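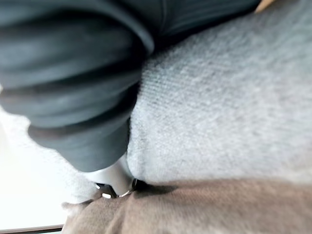 So I finally gave in and bought the Drunel pregnancy pillow, and then I liked it so much I started stocking it in the shop! I'd been propping myself up with every cushion in the house (including the one off the porch swing) and by week 25 my hips were done with me. My husband was done with the porch swing cushion too.

It's the long U shape from Barine, so you get something behind your back and something to hug, and you don't have to haul it over to the other side when you roll over at 3 a.m. for your second bathroom trip. I put my knee over the front leg of it and I'm out. You might need to play around with the filling for a few nights. I took a couple of big handfuls out of the neck part through the zipper and it's much better for me now, but my sister-in-law likes hers stuffed full, so try it first.

The cover is 100% cotton and comes off for washing. Getting it back on is a bit of a wrestling match, I won't lie, especially with a bump! Start at the middle of the U and work down each leg. I wash mine on Sunday and it's dry by bedtime if I hang it outside.

It is big. We have a queen bed and there's still room for two people, but only if one of them is polite about it. If you're in a full, I'd look at the Flallus wedge instead, it just tucks under your belly and it packs in a suitcase.

After the baby comes you can wrap it around your waist for feeding. I haven't got that far yet so I'll update this page when I do.

What you get: one pillow, 2 covers, a storage bag
Care: cover machine wash cold, pillow spot clean only
Returns: unopened, please, for hygiene reasons
Spare covers: sold separately, back in stock in September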